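Ticket: Dining table in Unit 84, charging fault and clear-out
Site: Citville, Lunde building
Opened by: Nazma Wijesinghe
Category: Furnishings / small electrical
Priority: Normal
Status: Closed, one follow-up

Reported problem

Speaker on the dining table stops charging after a few minutes. Phone on the same strip also drops off now and then. Tenant also asks for the table to be cleared so the Miter people can look at the finish, which has gone cloudy at one end. She does not know if the two things are connected. Nothing has been spilled that she remembers.

Log

Entry 1, Nazma

The speaker was fine until March. It would sit on the table plugged in all day and be full by evening. Now the light comes on, stays on for a few minutes and goes out. If I wiggle the plug it comes back. I have tried two cables and they both do it. The phone is less regular. Some nights it charges normally and some nights I wake up and it is at 40 percent.

I have not moved the strip. It has been on that table since we stopped using the outlet by the window.

Entry 2, maintenance desk

Please try the following and write back:

Plug the speaker straight into the wall with its own adapter, nothing else on that outlet. Leave it for an hour.
Plug a lamp into the strip, in the same position the speaker was using. See if it flickers when you touch the lamp plug.
Check whether any plug feels warm. If one does, switch the strip off and leave it off.

On the table finish, Miter will not look at it with things on it. Everything has to come off, including whatever is at the back. They need the full surface and decent light. Their slot is Saturday morning.

Entry 3, Nazma

Wall outlet: speaker charged for the whole hour with no dropouts. Lamp on the strip: flickers in the position nearest the switch and also in the one next to it. Other positions are steady. No warm plugs.

So I suppose it is the strip. I would still like somebody to look at the outlet the strip plugs into.

Entry 4, maintenance desk

Agreed, that points to worn contacts in the strip. Please stop using it. We will test the outlet on the same visit as the table. A replacement strip can be ordered from the Oltia catalog, which is what the building normally uses. Let us know if you want the short cord or the long one.

To make the visit go faster, please sort the table before Saturday. Put the electrical items in one place and everything else in another. We can't unplug or move a tenant's things without the tenant there. 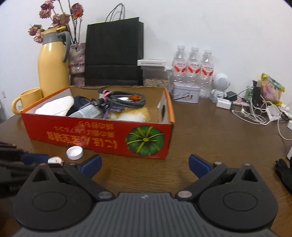

Entry 5, Nazma

Sorting order for the table, so that whoever comes knows what is what. I am doing the right side first, as that is where the fault is. The white cables have got into a tangle by the strip and I would like each one matched to its adapter before anything is put away, otherwise we will be back here in a month with the wrong adapter on the speaker. The astronaut speaker keeps the adapter that I used for the wall test. I will put tape on that one. The small black charger is to be tested separately. The braided gray cable with the orange connector is in the red cardboard box and can stay there with its pink tie on. It was never part of this problem.

The rest goes as follows. Thermos and yellow mug to the kitchen. Water bottles to the pantry shelf, and the seeds with them. The lilac tin goes in the sideboard drawer. The dried roses are brittle, so I will carry the vase myself and nobody else needs to touch it. The cardboard box goes to the bedroom as it is, with the cloth and the plush toy and so on left inside. I will go through it another time. Black paper bag to the hall.

Long cord, please.

Entry 6, maintenance desk

Thanks. Long cord noted. Please also wipe the table with a dry cloth only. Miter asks for no polish and no spray before they look at it, or they can't tell what is in the finish and what is on top of it.

One question. Has the vase or the thermos had a fixed place on the table? Cloudy patches often come from something standing in one spot.

Entry 7, Nazma

The vase has not held water since the roses were dried. The thermos moves around. I usually fill it in the morning and put it down wherever there is room. It gets set down straight from the kitchen counter, so the bottom could be damp. I never thought about it.

The cloudy end is the right end, with the strip, and the thermos does not normally go there. The water bottles might have, before I moved them back.

Table will be clear by Friday night.

Entry 8, visit notes, maintenance

Arrived 9:20. Tenant present. Table clear on arrival, electrical items in a tray on a chair, adapters labeled with tape.

Outlet tested, normal. Tightened the cover plate, which had a loose screw. No fault found on the wiring side.

Old strip: contacts loose in 2 positions, matching the tenant's lamp test. Some dust in the unused positions. Strip removed from service and taken away.

New strip fitted, long cord, run along the wall behind the table and not across the top. Speaker plugged in at 9:45, still charging when we left at 10:50. Phone also charging. Black charger tested on a phone, works.

Entry 9, visit notes, Miter

Clouding is in the top coat only. Wood underneath is sound. Pattern is a band along the right end, more like trapped moisture or mild heat than a ring from a single object. Can't say which from looking. A warm adapter lying flat for months could do it and so could cold bottles.

Treated a small test area at the back corner. Left to dry. Tenant to send word after a week on whether the haze comes back. If it stays clear we will do the rest of the band in one visit. The table can be used in the meantime. Put a mat under anything hot, cold or plugged in.

Entry 10, Nazma

Week is up. Test corner is still clear. Speaker has charged every day without stopping, and the phone has been at full each morning.

I have kept the adapters off the table. They hang from the strip now. The thermos has a cork mat.

Please go ahead and book the rest of the finish. Any morning suits me except Saturday.

Entry 11, maintenance desk

Closing the charging part of this ticket. Cause: worn power strip. Fix: strip replaced, outlet checked.

Table finish moved to its own ticket and assigned to Miter. Tenant to clear the right end only. The vase can stay where it is.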